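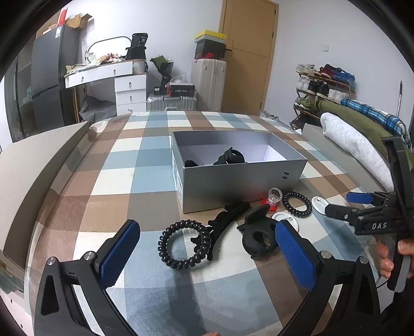
Open box on the checkered blanket.

About Kerkon

Kerkon is a commercial property office in Kemeddale. We help small and mid-sized tenants find space, read the lease before they sign it, and get out of it in one piece when the time comes. We don't own buildings and we don't take listings from people who do. If you've ever wondered whose side your broker was on, you already know why the firm exists.

Naheed Lodhi started the business after a long stretch on the landlord side, writing the kind of brochures she now reads for a living. She will tell you that "prestigious address" usually means the parking costs extra, and that "flexible floor plate" means there is a column where you wanted the conference table. She has no quarrel with landlords. She does think their paperwork should be read slowly.

We have four people in the office and no plans to become a national platform. Two of us handle searches and negotiation, one goes through operating cost statements, and one answers the phone, keeps the files and catches the rest of us when we get a date wrong.

What we do

Most of our clients need between 300 and 4000 square feet. That covers dentists, bookkeepers, a couple of engineering outfits, and the regional office of a company that could afford someone fancier. Below that size you can probably manage on your own, and we'll say so on the first call.

We measure. Advertised square footage in this town is a matter of opinion, and common area factors are worse. Last September we checked a second-floor suite offered at 2120 square feet and found that the figure included a share of a lobby the tenant's visitors would never walk through. The rent was adjusted. It took three letters.

We also read the part about repairs. Some leases make the tenant responsible for a rooftop unit older than the tenant's business, and a cheerful tour of the premises won't bring that up.
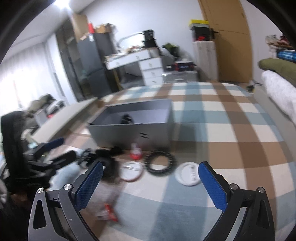 Fees are set out in writing before we start. In most deals the landlord pays the broker, and the industry likes to call this free. We don't. That money comes out of the rent one way or another, so we show you the amount and you can decide what you think of it. Lease reviews are billed separately, at a fixed price, and take up to 60 days if the other side drags its feet – which it often does.

Buildings we know

We have placed tenants at the Griltero Building on several floors and at Furukawa Court, mainly the ground level units facing the side street. Both are decent buildings. The elevators at the Griltero are slow, and the Furukawa loading area is tight for anything bigger than a van. You won't find either point on their websites.

Awards

We're regularly invited to buy one. So far we have passed.

Getting in touch

Call or stop by on a weekday morning. Bring the lease if you have it, including the schedules at the back – those are the pages people leave at home. Evening appointments can be arranged for shop owners.

Page last revised 2/11/24.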